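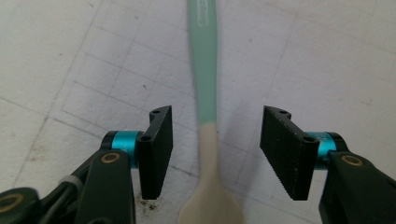 Festby Juniors: arrangements for the new season

Members will be aware that the under-elevens enter the Hiebert League for the first time this year. Following the meeting of 10th January, I am able to confirm the arrangements.

Home fixtures will be played on the lower pitch at Flindar Road. The upper pitch remains closed until July while the drainage is renewed. Parents are asked to use the north gate, as the lane beside the pavilion is too narrow for two cars to pass.

Murray Dhillon will continue as head coach. Under his guidance the side scored 59 runs in its final friendly against Onano, having been dismissed cheaply in the first, and the fielding was much improved.

The subscription is unchanged. The club has set aside £400 for pads and helmets in smaller sizes, and a further £200 for match balls. Players who already own a helmet should bring it to the first practice so that the fit may be checked.

Scorers are still required for away matches.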